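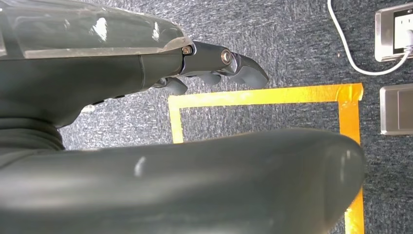
黄色胶带贴在地毯上，围出一块地方。

地上的胶带框有什么用？

文：Dayana Rengifo　9月
阅读时间：5分钟

你可能在体育馆、教室或者商店里见过贴在地上的胶带。有的是一条线，有的是一个框，有的只是一个小小的叉。它们都在告诉你一个位置：站在哪里，东西放在哪里，从哪里开始。

先说线和框的区别。一条线把地面分成两边，比如起跑线，线后面是等待的人，线前面是跑道。框把地面分成里面和外面。只要四边接起来，中间就成了一块单独的地方，虽然没有墙，大家一看也明白。

框常常用来给东西定位置。假如教室里有一个书架，每次打扫都要挪开，打扫完了再推回去。推回去的时候，每个人记得的位置都不一样，过几个星期，书架可能就歪了，或者挡住了门。在地上贴一个框，书架放回框里就行。积木、篮球筐、垃圾桶也可以这样办。

玩游戏也用得上。跳房子的格子、扔沙包的目标、“小岛不能掉下水”里的小岛，都可以用胶带贴出来。粉笔只适合在室外的水泥地上画，在地毯上画不清楚，还很难清理。胶带贴上去边缘很直，玩完可以撕掉。

为什么很多人选黄色

黄色很亮，放在灰色、蓝色、棕色这样比较深的地面上，隔得远也容易看到。光线暗一点的时候，深红色和深蓝色会变得很难分辨，黄色还是比较显眼。所以路面上的一些标线、台阶边上的提示条也常用黄色。

如果地面本来就是黄色或者米色，黄色胶带就不合适了，可以换成蓝色或黑色。选颜色的时候看一件事：胶带和地面的颜色差得大不大。

胶带是怎么粘住的

胶带的一面有一层很薄的胶。这层胶又软又黏，你用手一压，它就会变形，钻进表面的小坑里，和表面紧紧挨在一起。挨着的地方越多，粘得越牢。

瓷砖和玻璃很平，胶能碰到的地方多，容易粘牢。地毯不一样，它的表面是许多纤维，有的弯成小圈，有的像短短的草一样立着。胶带贴上去以后，只碰到最上面的那些纤维，下面还有很多空隙。所以贴地毯要多压几遍，毛越长的地毯越难贴。灰尘也会捣乱，它会先粘到胶上，把胶和纤维隔开。

自己贴一个框

你需要：一卷胶带，一把卷尺，一把剪刀，还有一个帮忙拉卷尺的人。贴之前问一问大人，这块地毯能不能贴，用哪一种胶带。有些胶带粘得太牢，撕下来会带走纤维，或者留下黏糊糊的胶。

下面贴的是一个长100厘米、宽40厘米的框。

1. 用吸尘器把地毯吸干净。
2. 量出100厘米，在两头各放一枚硬币做记号。
3. 从一枚硬币贴到另一枚硬币。不要把胶带拉得太紧，拉紧的胶带会慢慢缩回去，两头容易翘起来。
4. 从这条边的一头量出40厘米，贴短边。另一头也一样。
5. 贴最后一条长边，把框合上。
6. 拿走硬币，用手掌从中间往两边压，每条边压三遍。

怎么知道框有没有贴歪？量两条对角线，也就是从左上角到右下角，再从右上角到左下角。如果对边一样长，两条对角线也一样长，四个角就都是直角。如果一条长一条短，框就斜了，需要揭起一条边重新贴。

还有一个小问题：胶带自己也有宽度。假如你的胶带宽38毫米，框的里边和外边就差了不少。要放一个箱子进去，就量框的里边。和别人一起贴的时候，先说好量哪一边。

框的四个角可以让两条胶带叠在一起，也可以剪齐了接上。叠起来比较结实，剪齐了比较好看。经常有人走过的地方，最好叠起来。

怎么撕下来

慢慢撕。用指甲挑起一个角，把胶带往回折，贴着地面拉。如果直直地往上一扯，纤维可能会被一起拉起来。贴得越久，胶越难清理，所以不用的框早点撕掉。撕下来的胶带揉成一团，扔进垃圾桶，别让它粘到袜子上。

试一试

找一小块不用的地毯、一张硬纸板和一个盘子，各贴一条一样长的胶带，用差不多的力气压一遍，再慢慢撕开。哪一条最难撕？再看看胶带背面，上面粘了什么。

最近的文章
卷尺为什么能缩回去
地毯的毛是怎么固定的
跳房子有几种画法
剪刀的两片刀口怎样配合
黏土干了为什么会裂（文：Brock Pelletier）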